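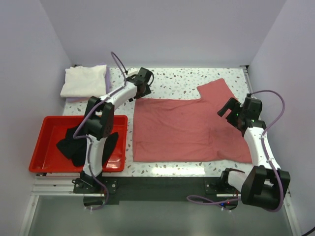 We bought the Rilar column PA in May, after two seasons of renting whatever the local shop had left on the shelf. Most of what we do is small: ceremonies, school award nights, retirement dinners, a few outdoor talks. The largest job it has worked so far was a dinner in a barn with a hard floor and a metal roof, which is a bad place for any speaker. This review covers the pair of columns with the matching subs, run from our own mixer.

**What you get**

Each side is a sub with a two-piece column that stacks on top. The two column sections lock together with a twist and then drop into a socket on the sub, so there is no speaker cable between them. Padded bags for the columns are included. Covers for the subs are not, and you will want them. We paid 2,900 for the full set before tax, plus the covers.

**Setup**

One person can carry everything in, though the subs are heavy and have only one handle each, on top. A side handle would help on stairs. I have had both sides standing and powered in less time than it used to take to find the bolts for our old tripod stands.

The twist lock is stiff when new. Guðlaug Kragh, who mixes most of our evening jobs, thought the first one was defective and nearly sent it back. It loosened up after several uses and has stayed snug since. Check that it has clicked before you let go. It is possible to seat it partway and have it look fine from the front.

Power is a locking connector, and only one cord per side is supplied. The cords are too short for most rooms. We replaced them with longer ones from Wastley the first week and keep the originals in the spares case.

**Sound**

Speech is where this system earns its price. The columns throw evenly from the front row to the back, and people sitting close don't get blasted. At the barn dinner I walked the whole room during the toasts and could follow every word, including at the tables behind the post where our old boxes always went muddy.

Recorded music is good at dinner levels and decent at dancing levels. The low end is tight but doesn't go very deep. If your crowd wants to feel the kick drum, add a larger sub or rent a bigger rig. Acoustic guitar and voice came through clean with almost no EQ. A full drum kit in the same room was more than it wanted to handle, and the limiter light on the left side stayed on through most of the last set. It didn't distort, but it stopped getting louder.

The top end is a bit sharp out of the box. We pull it down slightly on the mixer and leave it there.

**Feedback**

Better than expected. Because the columns spread sound narrowly up and down, you can stand them a little behind the person talking and get away with it. I wouldn't do that with a lavalier mic - we tried it at a ceremony rehearsal and it rang as soon as the speaker turned around. With a handheld it was fine.

**Onboard controls**

The back panel has a small two-channel mixer with one mic input, one line input, and a Bluetooth button. The knobs are close together and the labels are dark gray on black. Bring a flashlight. I put white tape marks next to our usual settings.

Bluetooth works, but it reconnects on its own to the last phone it knew. During a speech, that is a real risk. We turn it off at the panel and run playback from a laptop on a cable.

**Compared with the others**

Before buying we had the Vlachopoulos columns on loan for a weekend. They go lower and cost more, and the column sections are joined by small screws that are easy to lose in grass. For music-first work I would look at those again. The Uvport set is cheaper and lighter, but the fan came on during a quiet reading and could be heard in the first few rows. The Rilar has no fan.

**Problems so far**

One column section developed a rattle in the grille. Rilar sent a replacement grille with no argument, but I had to fit it myself. The job was simple, with screws along the back edge. One of the column bags has a zipper that is starting to separate at the corner. The rubber feet on the subs also leave marks on light floors, so we carry scraps of carpet to put under them.

**Who should buy it**

Anyone doing talks, ceremonies, dinners, or light live music in small and mid-size rooms, especially if one person does the load-in. DJs and loud bands should try it in person first, with their own material and at the level they normally play. Buy longer power cords and sub covers at the same time.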